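About Cadunside

Cadunside is a shared workplace and desk school in Velcombe, upstairs in a former wool store built in 1819. We have 46 desks, a long kitchen with two kettles, and windows on three sides that we are forever opening and closing.

Wojciech Urbańczyk and Saron Alemayehu started it after years of working from spare bedrooms and the ends of other people's dining tables. Wojciech used to fit out libraries and still can't walk past a wobbly desk without crouching down to look at its feet. Saron taught office skills at evening classes, and she brought her love of a clear surface with her!

How we like a desk

Plain and roomy, with your things close together and plenty of bare table left over for your elbows, a notebook or a big sheet of paper. A closed laptop, a black mouse pad right up beside it, a white mouse resting on the pad – for lots of our members that's the whole kit, and we think it looks lovely. If you like photos, plants and a jar of pens, bring those too. We only ask that shared desks are cleared by 6 pm so the next person gets a fresh start.

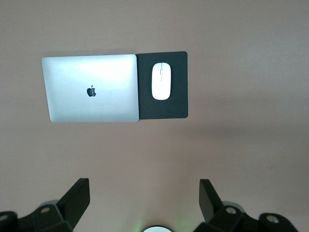 Our desk mornings

Every month except August we run a morning for up to 12 people who want to sort out how they work. We go through chair height, where your mouse hand ends up, what to do with cables (Saron has strong views) and which papers you can let go of. You'll spend most of it at a desk, moving things about and trying them again. It costs £40 with lunch, and members come free.

Come and see us

The door on Muler Lane is open from 8 am. Ring the top bell, come up both flights and ask for either of us – we love showing people round, and there's usually cake left over from the day before.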